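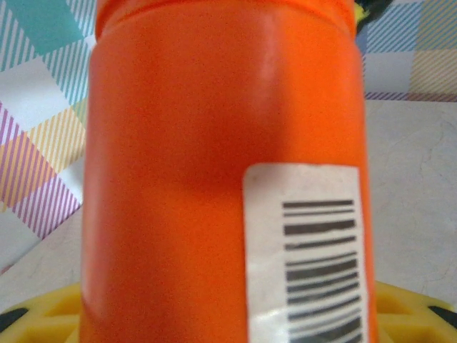
Labels, Lids and Lost Things: a storage project at Maltdale
Final report, 11/04/2019
Mali Beddoe, with Khairul Ngau and Hanne Stougaard

I should say first that I chose this project because I was fed up. Our shared workroom at Maltdale has one long shelf, two cupboards and a box under the sink that everybody calls the dip, and for most of my first year I never once found the thing I was looking for in the place I'd left it. So when our tutor, Anneliese Haberkorn, asked for a project on "everyday objects and how people use them", I put my hand up for containers. Khairul joined because he wanted to do something with barcodes, and Hanne joined because she was off sick the day the other groups were picked (sorry Hanne, but it worked out very well for us!).

What we wanted to find out

Our question went through about four versions. The one we handed in at the start was "Does labelling containers help people to put them back?" By the second week we had changed it to "What sort of label do people take any notice of?", as we'd already seen that plenty of the containers in the workroom had some kind of label and were still wandering all over the place. I think the second question is better, though it meant throwing away a survey form I was quite proud of.

What we did

We began by emptying both cupboards and the shelf onto the tables, which took a whole afternoon and made us very unpopular with the textiles people. Everything went on a list. Hanne had the handwriting so Hanne had the list. We ended up with 361 items, counting a jar of buttons as one item and a lid with no pot as one item too. There were a lot of lids with no pot.

Then we split the containers into groups. I wanted to sort them by size, Khairul wanted to sort them by material, and we argued for ages before going with colour, mainly because it was quick. Colour turned out to matter more than any of us had guessed. If you ask someone where the glue is they'll say "in the blue one" long before they say "second shelf, on the left", and I caught myself doing it all through the project.

After that each container got one of three treatments: a plain barcode sticker, a handwritten word, or nothing. Khairul set up the barcodes in a little stock program called Flirkarura, which he had used in his summer job and which is fine once you've stopped pressing the wrong button. You scan the sticker and it tells you which shelf the thing belongs on. For the handwritten ones we used masking tape and a marker.

We kept a sheet by the door and asked people to tick it each time they took something out. At the end of every day one of us checked what was where.

Where the sticker goes

I had assumed you would just slap a sticker on and that would be the end of it. Flat boxes are easy. Anything round is a pain, and I spent a silly amount of time on this part. With the barcode running round a curved side the ends bend away from you, and the scanner sulks. Turn the label sideways, so that the bars lie across and stack up the container like the rungs of a ladder, and the reader gets a much straighter run at them. Khairul knew this already and let me find it out by myself, which he says was good for my learning.

The other trouble is shine. Glossy labels catch the light, and with the ceiling lamps on I had to tilt some of them back and forth before they'd read. Next time I would buy matt ones, even if they cost a bit more. We got ours from Santoso, the stationer near the bus stop, because they were the ones on the counter.

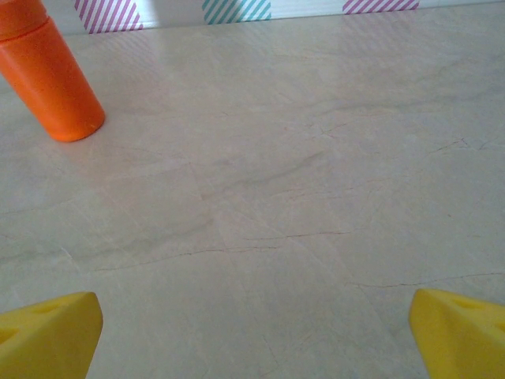 Colour came back again when we looked at which things people could find in a hurry. We did a quick test where Gaëtan Delaunay from the year below stood at the door and had to point at whatever we called out. He was brilliant with anything strong and plain and hopeless with the clear tubs, which all look the same from two steps away. A solid orange body like this one, against a pale, marbled cream surface, is about as easy as it gets, and the darker orange band near the top gives you something else to go by. Put five clear tubs in a row on a pale worktop and even I couldn't tell you which was which, and I had listed them.

What we found

By the end the sheet had 605 ticks on it. We think 563 of those were real, and the rest were somebody filling in a whole row in the same green pen. I've left them out of the results.

The handwritten tape did best for getting things back in the right place. The barcodes did best when one of us was standing there with the scanner and worst when we weren't — people just didn't bother to pick it up. Containers with nothing on them did badly, apart from the brightly coloured ones, which found their way home nearly as often as the taped ones. I didn't expect that at all! Hanne thinks it's because people remember where the bright things live, and I'm inclined to agree, but we had only 7 bright ones without labels, so please don't build a warehouse on it.

Problems

The door sheet relied on people being honest and having a pen. Half-term fell in the middle. One of the cupboards was borrowed for the Narnarau display for three days and came back with its shelves in a different order, so those days are missing from Hanne's chart. I also wish we'd had a go at using both labels together, a barcode with a word under it, which seems so obvious now.

What I'd do next

I would like to try coloured lids with one big word on each, and I'd put the word on the side as well for anything kept above head height. Khairul wants to keep the scanner for stocktaking, where it really was quick. Hanne would like someone to sort out the dip. We have left the tape and the marker on the shelf for whoever wants them, second from the top, in the red tin.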